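The Jerneddale Sponge

My aunt left me her recipe box, her good scales and a feud with Octavio Quiroga, and I only wanted the scales.

If you didn't grow up in Jerneddale you won't know about the sponge. Every February the hall fills up with cakes, and for as long as I'd been alive the blue ribbon had gone either to Auntie Nandi or to Octavio. Everyone else was baking for third. When she died, people were kind to me for a fortnight and then started asking (in the chemist, at the servo, once through the window of my parked car!) whether I'd be entering.

I can't bake. I'd like that on the record. I once made scones that my neighbour Gwion Morgan used to prop his gate.

But I had the box, so one night I sat down and went through it card by card. Lamingtons, date loaf, something called Grondach pudding with a big cross through it. And right at the back, the sponge. Her writing, her butter stains, the lot. Four eggs, cornflour, sugar, and then at the bottom, underlined: "Ask O. about the oven."

I read that a good few times. O.! The man she hadn't spoken to since before I had my licence! She used to cross the road to avoid his hedge.

I put it off, of course. I made the sponge three times by myself, and each one came out flat as a thong. By the fourth I'd run out of eggs and excuses, so I put on a clean shirt and walked over to Octavio's at five in the afternoon with the card in my pocket. 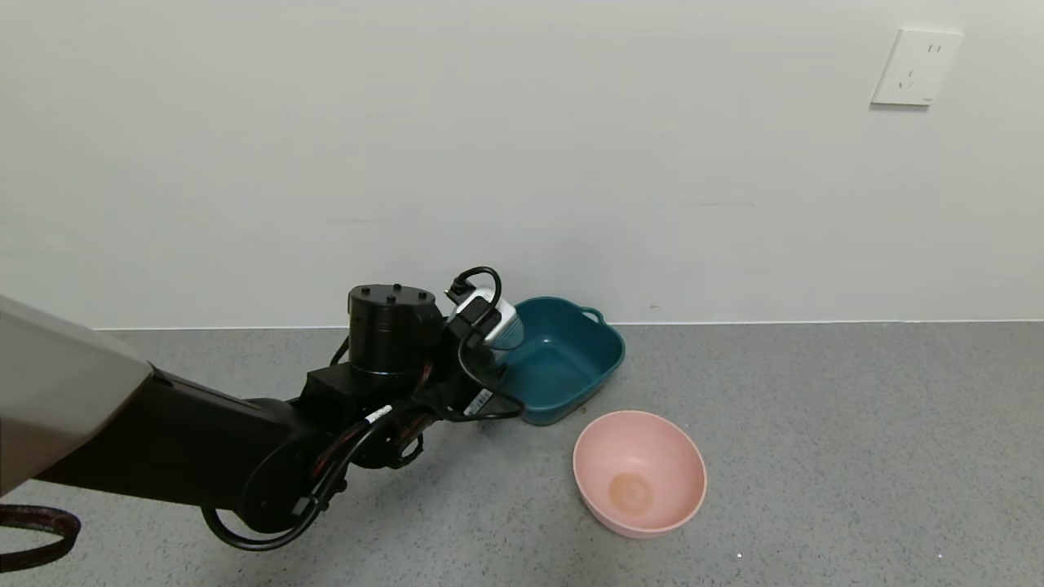
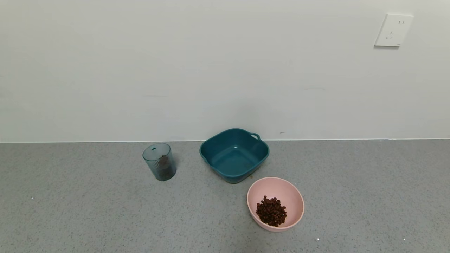
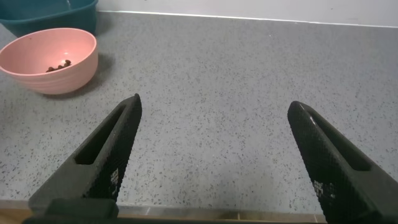
He opened the door before I'd knocked. He was smaller than I remembered, in a cardigan with the elbows gone, and he looked at my hand as if I might have brought a summons.

"You've got her box," he said.

I gave him the card. He held it out at arm's length, then went off to find his glasses, and I stood in the hallway for so long that I'd read the spines of all his books by the time he came back. He'd been crying, I think, or else he'd washed his face.

"Turn it down when you put the cake in," he said. "Down 20. And don't open the door, not even a crack. She always wanted to open the door."

"Is that what you fell out over?"

"No," he said. "I told her mine was better."

"Was it?"

"It was that year."

He made me a coffee you could have tarred a boat with and told me about the two of them learning to bake at the back of the old Zúñiga bakery, sharing one apron and one decent tin. He still had the tin. It was dented on one side, and he wouldn't tell me who'd thrown it. When I left he wrapped it in a tea towel and pushed it at me – quite hard, he got me in the ribs – and shut the door.

So I entered. I turned the oven down and sat on my hands on the kitchen floor for the whole bake, and when it came out it was tall and gold and only a bit lopsided, on account of the dent. Hye-jin Ko from the post office took the ribbon with a passionfruit number that deserved it. I got third.

Octavio got second. He came and stood next to me at the table with his hands behind his back and had a long look at my cake.

"You opened the door," he said.

I had, too. Just a crack.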